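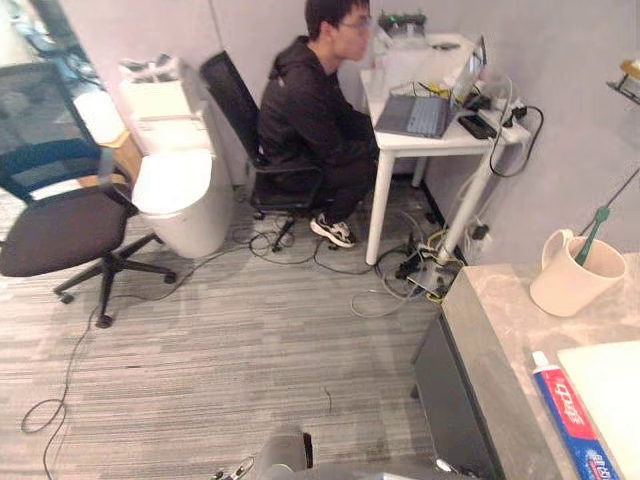

Figure 3. The student workspace during a session, from the countertop side. An operator is seated at the white desk with the laptop; the mug, toothbrush and toothpaste tube of the bathroom task are on the counter, and part of the gripper shows at the bottom.

4.2 Collecting the demonstrations

The course project asked each team to teach a mobile robot one household chore by demonstration. Ours, Team Staniforth, drew the bathroom task: pick up the toothpaste, set it down beside the mug, take the toothbrush out of the mug, put it back. A child of four can do this, and will usually do it with more feeling than our first policy did.

We planned for 500 demonstrations and kept 268. The difference went mostly to runs that stopped recording partway, and to a long spell in April when the gripper closed on the tube so firmly that the trial had to be reclassified as cleaning. Each operator worked in blocks of 40 minutes, after which the error rate climbed and so did the tone of the written notes. Six students took turns, none of whom had operated a robot before enrolling.

The layout in Figure 3 is the one used for all retained runs. Earlier layouts put the desk closer to the counter, and the arm could reach the laptop, a fact established by experiment. With the desk against the rear wall the operator faces the laptop and has to turn to look at the counter. Wuisan argued that this would encourage people to trust the video feed. Hodžić argued that it would encourage people to swivel. Both were right, and the logs do not let us separate the two effects.

Cables were a steady source of delay. The tangle under the desk was tidied twice during the project and had grown back by the following session each time. We mention it for teams who intend to drive a wheeled base over carpet, as our schedule had set aside no time for it at all.

4.3 Object placement

The mug always started near the back edge of the counter, with its handle on the left as the operator approaches from the robot's side. The toothbrush was allowed to lean whichever way it fell. The tube was placed by hand in a new position and at a new angle before every run, following a printed list made with Reltora, our scheduling script. Operators were told not to improve on the list. Comparing the notes with the recordings suggests that they did, a little, and always in their own favor – the tube tends to sit closer to the front than the list asks for.

That bias matters when reading the results in Section 5. A policy trained on conveniently placed toothpaste learns to expect convenience, and when we ran it in the Cundono lab, on a deeper counter, it reached confidently for the place where a tube would have been at home. We left the biased runs in the data set, with a flag, so that the next class can decide whether to drop them or repeat our mistake on a larger scale.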